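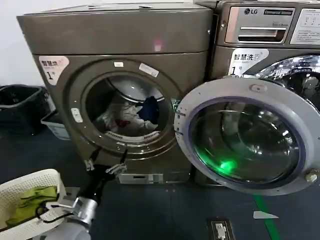

## 5. Setting up the laundry station

This section covers the first setup of a Storkley mobile arm at a pair of front-loading machines, and the checks to repeat when a machine, basket, or gripper has been moved or replaced. It assumes that the base has been commissioned, the room map has been saved, and the emergency stop has been tested.

Setup is done from the Mavus console. The operator needs the Setup login. The Run login can view station data but can't save it.

> **CAUTION:** Keep hands and head out of the drum opening while arm power is on. The arm can move without a sound in Teach mode, and the rim leaves little room to pull back.

> **CAUTION:** Don't set up the station with a wash or dry program running. Doors must be unlocked and drums at rest.

### Before you start

Have the following at hand:

- the station key
- the rim gauge supplied with the arm
- a dry lint-free cloth
- a level
- a mix of dry test garments, including something white, something dark, and a small item such as a sock
- the basket that will be used in normal work

Use the real basket. A substitute with a different rim height or wall pattern will need its own basket record, and the console doesn't warn you if the wrong record is loaded.

### 5.1 Preparing the machines

1. Check that both machines stand level and don't rock when pushed at the top front edge. If a machine rocks, adjust its feet as described by its maker.
2. Open each hinged door to its normal stop. Don't force it farther.
3. Look at the room between the open door and the neighboring machine. The wrist must be able to pass without touching either one.
4. Remove loose items from the tops of the machines.
5. Wipe the metal around each opening. Detergent film and lint both affect rim detection.
6. Read the unit number on each machine and write it on the station sheet, together with its position (left or right).

Note: Unit numbers are often given out separately for washers and dryers, so the same number may appear on both machines of a pair. The console treats a repeated number as an error unless the machine type is filled in. Enter the type first, then the number.

Note: Leave existing labels and stickers in place. The rim model is taught with them on. If a label near an opening is later removed, or a new one added, repeat 5.4.

### 5.2 Positioning the base

1. Drive the base to the station in Manual, with the arm folded.
2. Stop with the base square to the machine fronts. The head camera must see the whole of the opening to be taught and the rim of the basket.
3. Set the stand-off so that the gripper can reach the back wall of the drum with the elbow still slightly bent. A straight elbow will raise fault 117 during unloading.
4. Set the drive brake.
5. On the console, open **Station > Park pose** and press **Hold**. Wait until the position reading stops changing.
6. Press **Save**.
7. Fold the arm, drive the base away, and send it back with **Go to park**. Repeat this 3 times. The base must come to rest within the limits shown on the screen on each return.

If the base stops short or at an angle, look at the floor before changing any settings. Floor plates, outlet covers, and the edges of floor tape can lift one wheel enough to turn the base. Where the parking position falls on one of these, move the park pose sideways and teach it again. Don't widen the limits.

One park pose may serve both machines if reach allows. If it doesn't, save a separate pose for each and name them after the machine position. Poses named after the operator or the shift have caused mix-ups at sites with several stations.

### 5.3 Fitting and zeroing the gripper

1. Switch off arm power and wait for the wrist lamp to go out.
2. Check the wrist face for lint. Wipe it clean.
3. Fit the gripper with the index pin lined up. Tighten the collar by hand until it stops, then use the key for the last part of the turn.
4. Check that the fingers open and close freely by hand and that the finger pads are seated.
5. Route the cable along the forearm clips. Leave enough slack for a full wrist turn in each direction. A loop that hangs below the wrist will catch on the rim.
6. Switch on arm power and select **Tool > Zero**. Keep clear. The fingers close, open fully, and stop at mid-travel.
7. Check the zero reading against the value on the gripper tag. If they differ by more than the allowance printed next to it, repeat from step 1.

Note: The fabric fingers and the general-purpose fingers have different lengths. Select the fitted type under **Tool > Finger set** before going on. With the wrong set loaded, the tips will sit too high or too low at the rim, and the teach step in 5.4 will seem to work.

### 5.4 Teaching the rim

The rim is taught by bringing the gripper to the lower edge of the opening and recording points outward from there. The lower edge comes first because garments hang over it during unloading and it's the part most often touched.

1. Place the test garments in the drum. Spread them so that they rest on the bottom without hanging out.
2. Select the machine on the console and choose **Teach > Rim**.
3. Jog the arm until the gripper is just below the lower edge of the opening, with the wrist pointing toward the machine.
4. Reduce the jog speed to **Fine**.
5. Raise the gripper slowly until the rim gauge shows contact. Press **Record**.
6. Back away before moving sideways. Don't slide the gripper along the rim.
7. Record the left, right, and upper points in the same way.
8. Check the drawn ring on the screen against the camera view. It should follow the metal edge all the way around. If it cuts across the drum interior, delete the points and start again at step 3.
9. Press **Save rim**.

> **CAUTION:** Contact force during rim teaching must stay low. If the arm stops with a force warning, don't clear the warning and push on. Back off in the direction of approach and look for the cause.

On machines with a hinged door, also record the door with **Teach > Keep-out**. Take the outermost point of the door with the door fully open. The door glass can't be recorded by camera alone, as tinted or curved glass reflects room lighting and gives false depth. Use touch points on the outer ring.

Bright reflections may also show up on polished trim around an opening. When the camera view shows a glare patch on the rim, shade the light or take an extra touch point at that place.

### 5.5 Teaching the basket

1. Put the basket in its working position. It must be within reach from the park pose and must not block the lower access panel of either machine.
2. Choose **Teach > Basket** and record the corners of the basket rim.
3. Enter the basket depth. Measure inside, with the basket empty.
4. Run **Test drop** with a dry garment. It should fall clear of the rim.

Note: Check the basket for cables, cords, and hangers before each run. The fabric detector doesn't separate a cable lying on cloth from a drawstring, and the arm may pick it up with the load. A cable that has to pass near the basket should be routed behind it and fixed.

Note: Baskets with open or woven-pattern walls can be seen through by the depth camera. If the console draws the basket without walls, switch **Wall fill** on.

### 5.6 First unload

Run the first unload at reduced speed with one person at the stop button.

1. Close the keep-out check list on the console. All lines must be green.
2. Select **Unload**, speed **Low**, and press **Start**.
3. Watch the first approach. The gripper should pause in front of the opening, enter near the center, and close on fabric.
4. Watch the first withdrawal. The garment should leave the drum without dragging the gripper into the rim.
5. Let the run finish. Look into the drum with arm power off and confirm that nothing is left behind, with special attention to small items under larger ones and to the front edge of the drum.
6. If anything was missed, return it to the same place, raise **Search passes** by one, and run again.
7. When a run completes with the drum empty, set the speed to **Normal** and repeat the test.

White fabric against a light-colored drum part is the hardest case for the detector. If white items are missed repeatedly, turn on the wrist light before raising the number of passes. More passes lengthen every cycle.

### 5.7 Faults during setup

| Console message | Likely cause | What to do |
|---|---|---|
| 117 Reach limit | Base parked too far out | Repeat 5.2 with a shorter stand-off |
| Rim not closed | Point missing, or glare on metal | Add touch points, repeat 5.4 |
| Tool mismatch | Wrong finger set selected | Correct the setting, zero again |
| Duplicate unit | Machine type left blank | Enter the type, then the number |
| Basket lost | Basket moved or Wall fill off | Return basket, check setting |
| Cable load high | Too little slack at wrist | Reroute as in 5.3, step 5 |

If a fault comes back after the listed action, save the log and send it with the station sheet to Vrettos service. Don't reset the arm to factory values first. The reset clears the log.

### 5.8 Routine care

At the start of each working day:

- wipe the finger pads and the camera window with a dry cloth
- look over the cable from wrist to elbow
- send the base to park and check the reading

Every 600 unload cycles, replace the finger pads and repeat 5.3 and 5.4. The counter is under **Tool > Life** and must be cleared by hand after the change. Pads are ordered from the Cukdale parts store as a set. Don't fit a new pad opposite a worn one.

After any service work on the machines themselves, repeat 5.4 for both, including the keep-out for the door. Keep the signed station sheet with the console.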